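We use cookies to remember your reading preferences. Accept | Manage settings

Moisture Movement in Stored Furniture Panels: Student Project Report
Sobia Durrani and Kęstutis Grigaitė

1. Background

Solid wood panels change width as the humidity of the surrounding air changes. Movement along the grain is small and is normally ignored. Movement across the grain is large enough to open joints, bind drawers and crack a panel that has been glued on all four sides. The aim of this project was to measure cross-grain movement in finished and unfinished panels kept in an unheated store at Limholm, and to compare the results with a simple linear estimate.

2. Materials and method

All panels were cut from the same batch of flat-sawn beech, supplied by Huvine. Each panel was 509 mm wide at the start of the test. Three finishes were compared: none, a wiping oil (Estance), and a two-coat varnish. Both faces and all edges were treated, as finishing one face only leads to cupping and would have added a second variable.

Width was measured at three marked points on each panel with a long caliper, and the mean was recorded. Relative humidity was logged beside the rack. Panels stood on edge with spacers between them so that air could reach both faces. Readings were taken at the same hour in the morning, starting in October, and continued for seven weeks.

The caliper was checked against a steel reference bar before each session. One session was discarded after the bar was found to have been left on a radiator overnight.

3. Results

Humidity in the store reached a maximum of 78 percent in the fourth week. The unfinished panels followed the rise with a delay of a few days and showed the largest change, nearly 3 mm at the widest point of the curve. The oiled panels reached almost the same width but took longer to get there. The varnished panels moved least within the test period, although they were still widening when the last readings were taken.

This last point matters. A film finish slows the exchange of moisture — it does not stop it. A longer test would probably have shown the varnished panels ending closer to the others.
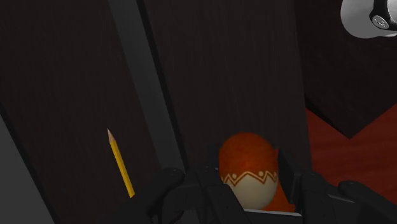

The linear estimate, calculated from the tangential shrinkage coefficient given in the Ansari course notes, overstated the movement of every panel. The most likely cause is that the estimate assumes the wood has reached equilibrium with the air, and none of the panels had time to do so. Variation in growth ring angle between boards would also reduce the effective coefficient, but ring angle was not recorded and its share of the error cannot be separated.

4. Limits of the work

Only one species was tested. The logger was placed at mid-height on the rack, and the air near the floor may have been damper. No panel was weighed, so moisture content is inferred from width alone. Weighing should be added if the test is repeated.

5. Recommendation

Panels for frame construction should be left free to move in their grooves whatever finish is used. For storage periods of a few weeks, varnish gives a useful delay.

Comments

tmarsh: Did you seal the end grain separately? It takes up water much faster than the faces and one coat of oil won't do much there.

K. Grigaitė: End grain had the same number of coats as the faces. We should have stated that in section 2.

dovetail_ed: Would like to see this with quartersawn stock. Same store, same months.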